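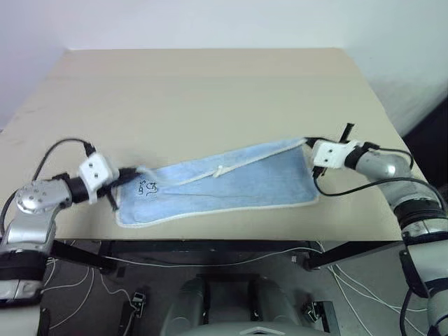

Two arms and one towel

19/11/2022

Our club at Rekden has a new task this month, and it is the towel. The goal is easy to say: take it by two corners, make it flat, fold it. For a person it is nothing. For our two arms it is very hard, and I did not expect this when I joined.

The light blue one has a small white tag near the middle, and I asked to keep it on. In the Skoltlow student contest the towels will have tags too, so our program must learn to ignore them.

My part is the corners. I look at the recordings and mark where each gripper should close. We want 1000 marked tries before the contest and I have done 70, so there is still much work for me in November. Fukau, our folding program, is good at the left corner. The right one it often takes too far from the edge, and then the cloth turns – I think my marks are not exact enough there.

Next time we will try a slower lift, 6 seconds and not 3.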